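Filed under: Papers / Simulation & Transfer

Wed 15 April — Dexter Castillo and Crisanto Dizon

4.3 What the wrist view does and does not tell the policy

The Prandar policy was trained on 3,000 simulated episodes, and its authors credit most of its success to the wrist camera. We are not convinced. A wrist view helps only when it carries information the policy lacks, and in many of the images we sampled it carries very little.

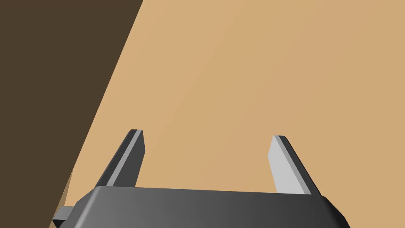 Our doubts began with the masking test. We replaced the wrist stream with a single fixed image for the whole episode and ran 466 trials. Success fell by 2 points, well inside the spread between seeds. Part of the reason may be how little there is to lose. With the jaws open and nothing between them, the policy gets flat tan and a straight-edged patch of dark brown at the left, with no texture that would let it judge distance. The fingers take up much of what is left, and the joint readings already report their opening.

One could argue that the brown boundary works as a landmark. It might. A network can learn to read position from one slanted edge, but the same network will probably read it wrong once the furniture moves. Umali tested on the layout used for training, so that result cannot settle the question — and neither can ours.

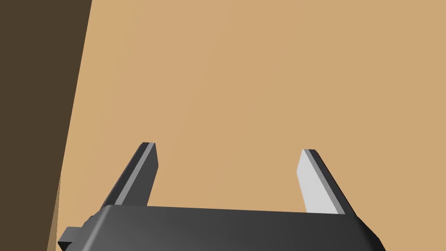 Figure 6. Two wrist views with the gripper open and empty. The dark region at the left takes up less of the second view than of the first.

4.4 Changing the layout

We repeated the masking test on 67 rearranged layouts. These runs were finished in July on the Gokbridge simulator, with all policy weights frozen.

Contact: Manipulation Group, Fedville | © The authors | Back to top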